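Colesterol LDL em 143, preciso mesmo repetir o exame em jejum?

Pergunta enviada em março
Categoria: Saúde preventiva > Exames de rotina

Fiz um check-up pelo convênio da empresa e o LDL veio 143. O laboratório (Danar, unidade do centro) não pediu jejum, e eu tinha almoçado normalmente antes da coleta. A médica do posto disse para repetir daqui a 3 meses, mas na guia nova está escrito jejum de 12 horas. Não fumo, não tenho diabetes, minha pressão é normal. Meu pai teve infarto antes dos 50. Vale a pena fazer o jejum ou posso ir sem, como da outra vez?

2 respostas

Resposta mais votada
O LDL muda pouco com uma refeição comum. Quem sobe mais depois de comer são os triglicerídeos, e por isso muitos laboratórios deixaram de exigir jejum para o perfil lipídico. Mas, se a guia pede 12 horas, siga a guia — pode ser que a médica tenha incluído outro exame na mesma coleta, como a glicemia de jejum. Água pode. Evite álcool nos dias anteriores e não mude a alimentação só na véspera.
O ponto mais importante da sua mensagem é o infarto do seu pai. Parente de primeiro grau com problema cardíaco cedo muda a avaliação do risco, e um LDL de 143 pode ser tratado de forma diferente em duas pessoas. Confirme se ela sabe disso e leve os resultados antigos, se tiver. Se usa algum remédio contínuo, não suspenda por conta própria.

Outra resposta
o meu deu mais alto que isso e baixou só com caminhada e cortando fritura, nem tomei remédio. faz o jejum logo e marca bem cedo, lá pelas 7h, senão passa a manhã com fome

Comentário de quem perguntou
Obrigado. Olhei a guia de novo e tem glicemia mesmo. Vou fazer o jejum e falar do meu pai na consulta — da outra vez não perguntaram e eu não lembrei.

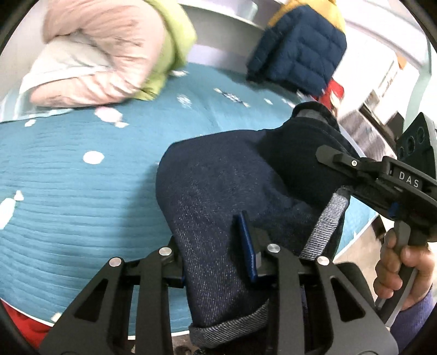

Detalhe de tecido jeans azul-escuro com a barra dobrada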